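4.3 Washing and drying settings

Read this section before running the Gerlach washer for the first time. Revised 29/01/2022.

1. Sort the load by color and fabric. Wash bright cottons separately for the first three washes.
2. Load the drum to no more than 8 kg. Close the door until it clicks.
3. Turn the dial to Cottons, Easy Care or Delicates.
4. Press Temp to change the temperature. Press Spin to change the spin speed.
5. Press Start. The door stays locked until the cycle ends.

Note: Code 142 on the display means the water supply is closed. Open the tap and press Start again.

Caution: Do not use chlorine bleach with the Delicates program.

6. Take the load out within 16 minutes of the end signal. Shake out each item.
7. Dry shirts on Low. Fold them on a flat surface while they are still slightly warm, sleeves in first.

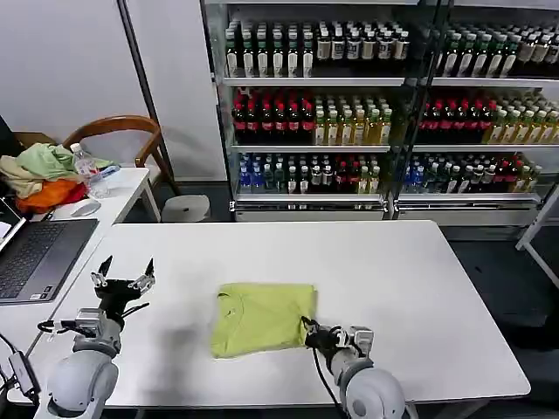
A reader of the last edition wrote in to say that Low left thick collars damp, and asked if Medium was safe. Medium may be used for plain cotton only. Check the care label first.

8. Clean the lint filter after every load.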